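Marcombe puts its two-arm bench rules in writing
23 July 2021

If you've ever stood next to a pair of small robot arms and wondered who decided how close you're allowed to lean in, well, now there's an answer at Marcombe. The shop put out its bench rules for two-arm cells this morning, and I've read the whole thing twice (it's 22 pages, with big type, so don't be too impressed).

I came to it expecting the usual stuff about fences and red buttons. There's some of that. But most of it deals with handovers, meaning the moment when one gripper has hold of a part and the other one comes in to take it. Key rings, tags, cable ends, all the fiddly little things that people do without thinking and machines find miserable. The draft went around in February, and I'm told the handover section was three lines long back then. It's 4 pages now!

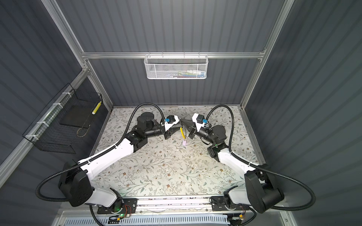 The rule I like best is also the shortest. Before a run starts, somebody has to say out loud which arm gives and which arm takes, and that gets written on the run sheet. If the roles swap halfway through, the run stops and a new sheet gets started. I asked if that wasn't a bit much for a job that's over in seconds, and was told that the worst arguments they'd had were all over runs where the sheet just said "both arms." Fair enough.

Then there's the hands rule. No reaching over the side walls while the arms are powered, even to pick up something that has dropped. You pause, you wait for the person at the controls to say "clear," and then you reach. Dropped parts stay where they are until then, and they get noted. The old habit was to snatch them up quickly and carry on, and I'll admit I'd have done exactly the same.

Cables get a page of their own. Every loop has to be checked through the full swing of the arm at slow speed before anyone is allowed to turn the speed up, and it has to be done again after lunch, which made me laugh until I heard how often people bump a bench on the way back from lunch. 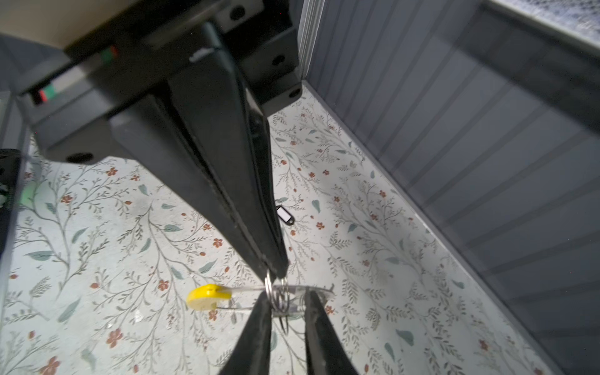
Nic Aodha, who wrote in after I posted a short note on this earlier today, thinks the rules go easy on speed. A slow arm can still pinch, the message said, and a limit on grip force ought to come ahead of anything to do with paperwork. Judari has had a force limit in its own bench notes for 12 months, according to the same message, and no one there misses the old way.

I passed that on, and the reply from Marcombe was that grip force is down for the next revision. For now the text only says to use "the lowest setting that holds the part," which I think leaves a lot of room. One person's lowest setting is another person's cracked tag.

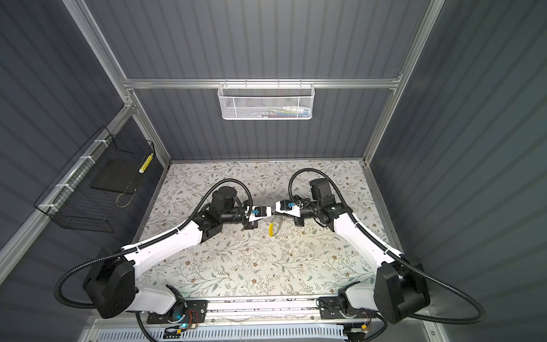
What else? Small parts have to be listed before the run and checked against the list afterward. The mat gets wiped between sessions. Baskets and anything else hung on the walls have to be tied on, with the ties looked at once a week. New people watch a full session before they touch the controls, and I'd have put that one on page one instead of page 19, but I wasn't asked.

A shorter version is being put together for partner shops in Asia, mostly drawings with very few words, and I hope they hang that one up at home too. The rules apply to every two-arm bench in the building starting Monday's shift change.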